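Erent Reader Guide: Searching the Skarnia Police Files
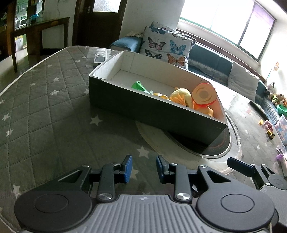

Before you begin

The Skarnia police files are the surveillance records kept by the duchy's Interior Office in the years after the restoration of the old ruling house. There are 3000 case files, covering suspected members of secret societies, their landlords and employers, and a good many people who were only seen in the wrong coffeehouse. The files are described in Erent, the catalog used at the Lodon reading room.

You will need a reader number and a password. Both are printed on the slip you receive when you register.

Note: Erent describes the files in English, but the scanned pages are in the original languages. There are no full translations.

Running a basic search

1. Sign in and choose Collections from the top menu.

2. Select Skarnia Police Files. If you skip this step, Erent searches every collection in the catalog and the results will include parish registers and tax rolls.

3. Type a surname in the Person box. Leave off titles such as Count or Abbot.

4. Set Spelling to Loose. The clerks wrote names by ear, and one suspect may appear under several versions. Krasniqi, for instance, is also filed as Krasnici and Crasnichi.

5. Press Search. Results are listed by the date the case was opened.

6. Click a case number to open its summary page. The summary gives the charge, the district, the names of other people mentioned, and the number of scanned pages.

If the search returns nothing, clear the District box and try again. Districts were redrawn while the files were being kept, and a village may be listed under its old district or its new one.

Searching by society

1. From the collection page, choose Groups.

2. Pick a society from the list. Names are given as the police used them, which may differ from what the members called themselves.

3. Tick Include Alleged if you want cases in which membership was never proved. With the box left clear, you will see only cases that ended in a confession or a conviction.

Caution: A confession in these files is not proof of membership. Prisoners were often held for months before they signed, and two separate confessions sometimes share whole paragraphs. Read the interrogation record along with the signed statement before you cite either one.

Reading informer reports

Informers are identified by number. The key to the numbers was kept in a separate ledger, and part of it is missing. Where the informer is known, Erent shows the name in brackets after the number.

1. Open a case and choose Reports.

2. Check the date at the head of each report against the date stamped on the back. The first is when the informer wrote it, the second is when the office received it.

3. To see everything by the same informer, click the number. This opens a new list and does not close your case.

Note: Informer 14 is two people. The number was given out again after the first holder left the duchy. Reports by the first are marked 14a in Erent and those by the second 14b, but the scanned pages show only 14.

Informers were paid by the report, so expect repetition. A meeting described as new may be one already covered - compare the place and the names before you add it to a timeline.

Seized letters and ciphers

Letters taken in searches or opened at the post office are found under Enclosures. Some are originals and some are copies made before the letter was sealed again and sent on. The Type field tells you which.

Enciphered letters have a key symbol beside the title. If the office broke the cipher, its working sheet is scanned after the letter. Do not rely on the working sheet for proper names. Many societies used classical or biblical names for their members, and the clerks guessed at who was meant.

Saving and citing

1. Tick the box beside each item you want to keep.

2. Choose Save to List and give the list a name.

3. To get a citation, open the list and choose Cite. Copy the whole line, including the case number and the page.

Lists stay in your account for 14 months after your last sign-in. Export any list you need for longer by choosing Export, then Text.

Caution: Signing out with unsaved items ticked clears them. Erent does not ask first.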